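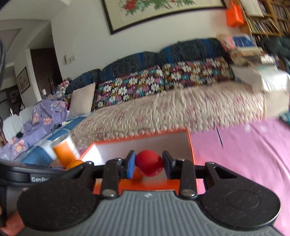 The second Sulerix EP entered the national independent chart at number 3 in its first week, on 3,416 units. I have been keeping a spreadsheet on this band since the demo, so the breakdown may interest the handful of people who read these posts.

Physical copies made up 516 of the total, all of them the gatefold pressing from Chareonsuk. The remainder is downloads and converted streams. The label does not split those two publicly, and I have not tried to estimate the ratio. The debut EP peaked at 60 and was gone a week later.

Running order is the main change. Covadonga Marín's vocal is mixed well forward on the opener, Veleck, with the programmed drums high-passed to leave room for the bass synth. The title track moves to position four and loses its second bridge. I preferred the longer live arrangement, although the edit is cleaner and radio will have asked for it.
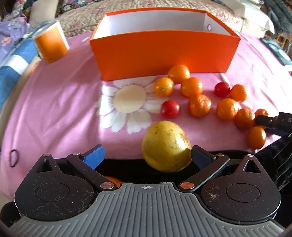 Mastering is by Khanyisile Botha, who also did the Gradar remixes in January. The vinyl cut has more dynamic range than the download – audibly so on side B, where the download clips on the last chorus. My copy has slight surface noise in the run-in and none after that.

Next week's position depends on whether the pre-orders were all counted at once. I'll update the spreadsheet when the new chart is posted.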